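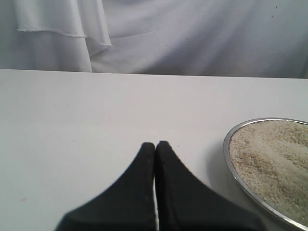 Figure 1. Wrist camera view with the fingers beside the dish. The dish rim runs out of view on the right.

Finding the Dish: A Perception Check for a Scooping Arm

By Zamfira Iordache
October

Filed under: Student Projects / Robotics Software

Our project group was given an arm with a working scooping routine and a list of complaints about it. The one I took was that the arm sometimes started its descent with the wrong idea of where the dish was. The routine, which we call Lendero, did no checking of its own. It took a dish center from the vision node and went there.

The vision node fits a circle to the metal rim in the wrist camera image. When most of the rim is in view this works well. When the wrist is off to one side, as in Figure 1, only part of the rim is available and the fit can slide a long way without the error going up much. White cloth behind a white table gives the detector very little else to hold on to, and the bright parts of the rim can saturate.

I logged 634 images from normal runs and marked the rim by hand in each one. I used 400 of them to set thresholds and kept the rest for testing. The marking took longer than any of the programming. I would split it between two people next time, if only to see how far two people disagree.

The new check sits between the vision node and the planner. It has two steps. First it measures how much of the fitted circle is backed by real edge points. If the arc is too short, the planner gets no dish center at all and is asked for a small sideways move of the wrist, then a new image. Second, it compares the fit with the previous one after correcting for the wrist motion. A jump larger than 75 pixels rejects both fits and starts over.

The black fingers caused a problem I hadn't planned for. Their curved outer edges were picked up as rim pieces, and in the early tests the circle was pulled left toward the gripper. I fixed this with a fixed mask for each finger opening, stored in a lookup table. It is not elegant — if the camera mount is bumped, the masks have to be made again — but it runs fast and was easy to debug.

On the held-out images the check turned down most of the bad fits. It also turned down a fair number of good ones, nearly all with a short arc. We accepted that, as a rejected fit only costs one extra wrist move. The logs for those extra moves are in the Vasiliu folder with the rest of the project data.

The check says nothing about the height of the grains. Lendero still uses a set scoop depth, and a mounded dish and a nearly flat one are treated the same. A depth estimate from two wrist positions would be the next thing to try, and the sideways move already gives us the second view.

Related reports
Hand-Eye Calibration on the Pultemitz Bench
Jeron: A Small Log Viewer for Arm Trajectories
Choosing a Timeout for the Grasp Planner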